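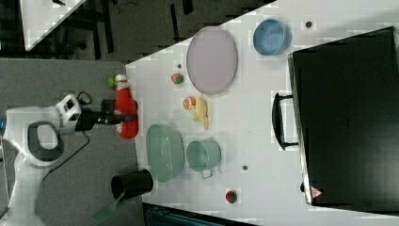 Chapter 6
From Camera Frame to Motion Command

A manipulation program has to answer three questions before the arm moves. What is on the table? Which object does the task call for? Where can the fingers close on it? Chapters 4 and 5 treated the arm as a chain of joints that goes where it is told. This chapter covers the software that does the telling.

We use tabletop clearing as the running task. The robot faces a table of mixed objects and must move each one to an assigned place. Some of the objects are soft, such as a stuffed toy, and some are hard, such as a plate or a pot. Some lie against each other, and some lie close to the edge of the table. A planner that handles blocks on a bare surface will fail on most of these cases, and the reasons for failure give the chapter its outline.

6.1 The pipeline

The control software is divided into four stages: perception, task selection, grasp planning, and execution. Each stage reads a message from the one before it and writes a message for the next. In the Gratine library, which supplies the code for this book, these messages are plain records that can be saved and replayed. Students should get used to replaying them early. Most errors that show up as bad motion begin as a bad record two stages earlier.

Perception produces a list of object candidates, each with a label, a mask, and a pose estimate. The list is never complete. Two dishes of the same pale green may come back as a single mask, and a banana with a peach touching it may come back as one object with a strange outline. Section 6.3 shows how to test for merged masks using depth, and what to do when depth does not settle the matter.

Task selection picks one candidate. The simplest rule is to take the object with the highest confidence score. A better rule also considers what is near the object and whether removing it will disturb something else. A cup on its side at the table edge may roll if the arm brushes it, so the order of picks matters.

Grasp planning proposes finger positions and ranks them. The default planner in Gratine generates 85 proposals for each object and discards any that would bring the gripper into contact with the table or a neighboring item. If fewer than two survive, the planner returns control to task selection and asks for a different object.

Execution turns the chosen grasp into joint commands and watches for trouble while the arm moves. The hard part here is knowing whether the object is still held. Finger width is a good signal for a rigid object — it stops changing once contact is firm. A soft object keeps compressing, so the same test gives a late or false answer. Section 6.6 develops a check that combines finger width with motor current.

6.2 Before you begin

The exercises use the Hendent recordings, a set of 131 saved runs that comes with the book's software. No robot is required. Readers with access to an arm can run the same code live after completing the safety setup in Appendix B.

Exercise 6.1. Load run 18 and print the candidate list from the perception stage. Compare it with the saved camera frame and write down every object that is missing, merged, or labeled wrong. Keep your list. You will need it again in Section 6.3.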